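Who Teaches the Robots at Greseo?

Have you ever tried to explain how to tie a shoe using only words? It's hard! It is much easier to show somebody. Robots learn that way too, and at Greseo, a gift-packing company in Paleck, showing the robots is now a real job.

The people who do it used to pack gift baskets all day long. Now 6 of them are robot teachers for part of each shift. They hold a gripper in each hand, like a pair of big black claws, and do the packing job with those. 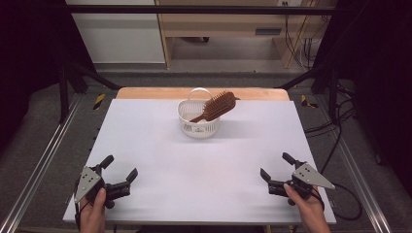

What changed for the packers?

Quite a lot! Packing used to mean standing at the line from morning until the afternoon bell. Hands got sore, and everyone went home tired. Today a teacher works at the table for 22 minutes, then swaps with a partner and goes to check orders or fix mix-ups. Some packers love it. Others miss chatting on the line, and a few worried that the robots would take their jobs. The company promised to train everybody for new work, and that training is still going on.
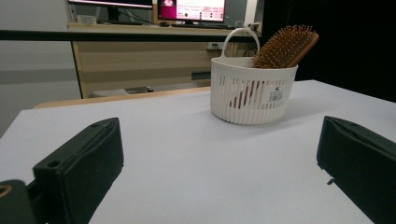 Good teachers at Greseo are the ones who know the job best. Years of packing have taught them which things roll, which things snag and which things tip over. Take a wooden hairbrush in a little white basket with a curved handle. The bristled end sticks up above the rim, so a robot has to learn where it can safely grab. A packer knows that without even thinking about it!

Try it yourself

Borrow two pairs of kitchen tongs and put a hairbrush into a small basket. Then do it 5 more times. Did you get better?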